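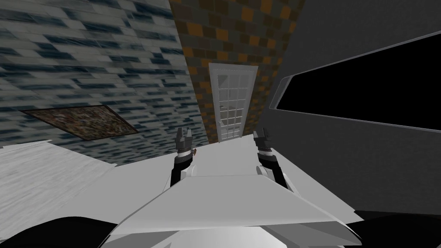

Why We Picked Don Quixote

Our group had one term to take a very long novel and turn a piece of it into a radio play for our literature elective. Cervantes was my idea, and I'll admit I had only read the windmill chapter when I put my hand up. By the end of January I'd read the whole first part and was annoying everyone at home with bits of it. It's so much funnier than I expected!

We settled on the walling-up of the library. Don Quixote's friends burn most of his books, then have the room sealed so that when he gets out of bed he can't find it. He goes back to where the door used to be and feels along the wall with his hands, saying nothing. Then his niece tells him an enchanter carried the lot away, and he believes her straight off. It's a comic episode with something awful in the middle of it, and it felt perfect for radio, where the listener can't see the room either.

How We Worked

There were 5 of us. Two wrote, two voiced most of the parts, and I did sound and kept the script tidy (mostly). We used two translations side by side and wrote our own dialogue from scratch, so the lines are ours even where the jokes aren't. The first draft had 292 lines and ran far too long. Cutting it was painful, especially the barber, who lost nearly everything he had to say.

For sound we wanted the house to feel close and a bit stuffy. I recorded hands brushing over a brick wall, pages being riffled, and a latch. The latch took nine tries. We ended up using the second one.

The hardest choice was the silence. In the script it just says "he searches", and our first cut gave that moment three seconds. We stretched it a little each time we listened back, until it was properly uncomfortable - long enough that you start wondering whether the file has stopped.
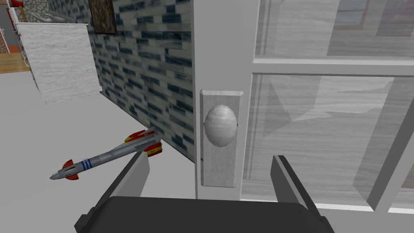
Rawiri Doolan thought the silence was the best part of the play but wanted the niece to hesitate before she lies. As it stood, he said, she sounded as if she'd rehearsed it, and the enchanter story is much sadder if she is making it up on the spot.

We re-recorded her speech that same week, and he was right. She now stumbles over the enchanter's name, which suits the book, where the niece and housekeeper can't agree on it anyway.

If we had another term I'd go straight on to Sancho Panza. He turns up right after the library business, and we had a great voice for him all ready to go.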